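## 4.2 Closing the gripper on thin tools

The planner described in the previous section gives us an approach pose and a jaw opening, and nothing more. What happens between the first contact and the moment when the arm may move again is the task of a separate module, which we call Gastgate. In the first version of our software this part was a single line: close until the motor current passes a threshold, then report success. For cups and jars the line was good enough. For hand tools it was the main source of errors, and we describe here what we put in its place.

A thin tool is difficult for two reasons. First, the jaws are nearly closed when they hold it, so the jaw position of a good grasp and the position of an empty one lie close together. The play in the finger joints is of the same order as this difference. Second, a tool such as a pair of scissors has parts that move against each other. When one part is held and the other is not, the centre of mass can shift during the lift, and the object turns in the jaws although the grip force has not changed.

Gastgate therefore keeps a small state machine with the states *open*, *closing*, *contact*, *held* and *lost*. The change from *closing* to *contact* is decided from the motor current and from the jaw speed together. We need both signals. The current alone also rises when the fingers touch each other, and the speed alone drops when the controller reaches its own soft limit. The change from *contact* to *held* is slower on purpose. The arm lifts the tool by a short distance, waits, and compares the wrist image before and after the lift. If the region between the fingertips has stayed the same within a tolerance, while the background has moved as the arm model predicts, the grasp is accepted.

This comparison is done in the coordinates of the gripper and not in those of the table. The idea came from Torben Lindemann, who had used a similar test for cable plugs in the Garnov project. Its advantage is that the fingers are always at the same place in the image, so that a fixed mask can be used. The mask is drawn once for each type of finger and is stored together with the calibration. Fingers with cutouts need some care - the background can be seen through the openings, and in our first mask these pixels were counted as finger. The result was a false *lost* message each time the arm passed over a patterned surface. After we removed the cutouts from the mask, the message no longer appeared in our tests.

We tested the module on 878 recorded closing motions, of which 689 were used to choose the thresholds. The remaining motions were kept apart until all parameters were fixed. A motion is stored with the joint positions of both arms, the motor currents and the wrist images, all with the time stamps of one common clock. The common clock was added late, after we had noticed that the delay of the image stream was not constant. Recordings made before this change, in November, are not part of the set.

When two arms share one table, the second arm is often inside the view of the first wrist camera. For the test of Gastgate this means that part of the background moves in a way that the model of the first arm does not explain. We handle it by projecting the simplified shape of the other arm into the image and leaving out the pixels that it covers. The cables are not in the model. We make the projected shape a little wider to include them, which is a rough solution but a cheap one. Figure 2 shows a tool with red handles in the nearly closed fingers, with the second arm to the right.

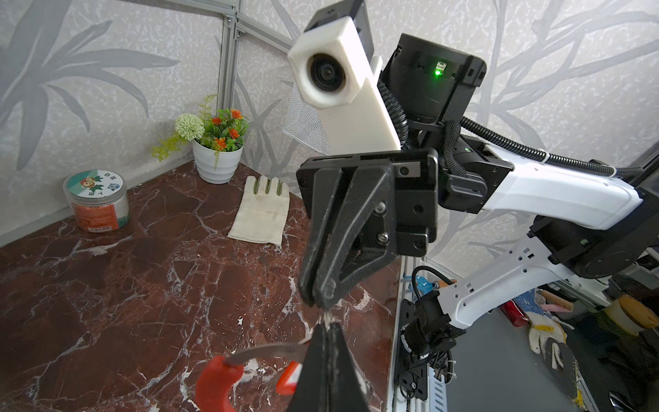
The wider shape has a cost when the two wrists come close to each other, as too few background pixels may be left for the comparison. In this case the module does not guess. It stays in *contact*, asks the planner to move the second arm away, and repeats the short lift. After 4 attempts without a decision the jaws are opened and the object is returned to the list of open tasks.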